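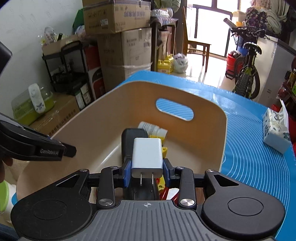
*5 min read · filed under House*

The back room has been bothering me since December. It started as a pantry, turned into the place where deliveries land, and by the end of winter I could get to the chair by the window only if I turned sideways. I put off dealing with it for a long time and then started with the smallest thing I could find to sort, the beige bin with the oval handles.

It's a good bin. I bought two of them when we lived on Misbridge Road and the other one cracked in the move. The corners are rounded, so dust doesn't pack into them, and the handle cutouts are big enough for my whole hand. For years it has been the place where things go when they don't have a place. You know the kind of bin I mean. Every house I've been in has one, and the people who say they don't have a drawer instead.

I put the blue mat down on the table first. It's the one with the thin white curved lines, and I use it for any job where small parts might roll. The tissues went on the right-hand side, as they do for every dusty job, and I worked from the bin.

## Chargers

Power adapters are the worst category in our house. They're all white or all black, and none of them say what they belong to in letters I can read without a flashlight. The white one with the two prongs was one I'd been hunting for. My method, borrowed from Lavanya Rai at my old job, is simple:

- If I know what it charges, it goes with that thing.
- If I don't know, I write the output on masking tape, stick it on, and put it in a shoebox.
- If it's still in the shoebox a year later, it goes to electronics recycling.

I used to test each one by plugging it into whatever fit. Don't do that. I killed a perfectly good desk radio that way, and the repair shop in Hirnarport wanted more to look at it than I paid for it.

The shoebox is nearly full now, so the year-later rule is going to get some use.

## Bottles

I have strong feelings about bottles lying on their sides. Pills and vitamins are fine that way if the cap is on tight, but anything liquid will find a way out sooner or later. I once lost a whole tray of paper seed packets to a bottle of plant food, and I'm still finding the stain. So any bottle that comes out of the bin gets its label read, then its date, and then it either stands up on a shelf or goes in the trash. I don't put bottles back in the bin, even for a minute.

The little bright odds and ends at the bottom are harder. They're too small to deserve a shelf and I always feel sure I'll need them the day after I throw them out. I gave myself one jar with a lid. When the jar is full, something has to leave before anything else goes in.

## The cardboard

The boxes along the left wall are the bigger job and I only got as far as making a plan. Cardboard stacks well when it's full and badly when it's half full. The brown one with the Chinese printing is sitting on top of a bigger white-and-brown one, and I'd like to get that order right before summer, heavy on the bottom and whatever we reach for on top.

Ingeborg Baumgartner across the street told me to cut every box down the day it's emptied. She's right and I haven't managed it once. I keep thinking a box will be useful for mailing something. Last year I mailed two packages.

The black metal shelving was the best money I spent on that room. It cost 140 dollars, it took an evening to put together, and it has held everything I've asked it to. What it can't do is tell me when to stop. Shelves fill up. I've decided the red and white box can stay where it is, and that anything sitting on the floor in front of the shelves needs a reason. The green container with the white lid doesn't have one yet. It's been on top of a brown box with a plastic bag on it so long that I stopped seeing it.

## Water

We keep water on hand. A storm a few years back took out the pump station and the whole of Wirkthorpe was without for 12 days, and after that I stopped feeling silly about it. The clear bottles are in a row on the dark wooden shelf where I can see how many are left as I walk in. The yellow jugs stay down low. I wouldn't put anything that heavy above my waist.

If I were starting over I'd move the bottles away from the window end. The light comes in strong there in the afternoon and I'd like them somewhere dimmer. That means finding a new place for the shelf, which means moving the chair, which means dealing with the white bag on the floor. So it'll wait.

## Where things stand

I did the bin in one sitting, with a break for coffee and another when Shinji Chiba called about picking up the roof bars for his Honda. (They're in the garage. He can have them.)

The plan from here is one shelf at a time, starting at the top with the cardboard tray of bags. I expect most of those can be folded into one. After that comes the stack against the wall, and I'll want a second pair of hands for it. If anyone local wants clean moving boxes, leave a comment with a size and I'll set them aside as I empty them.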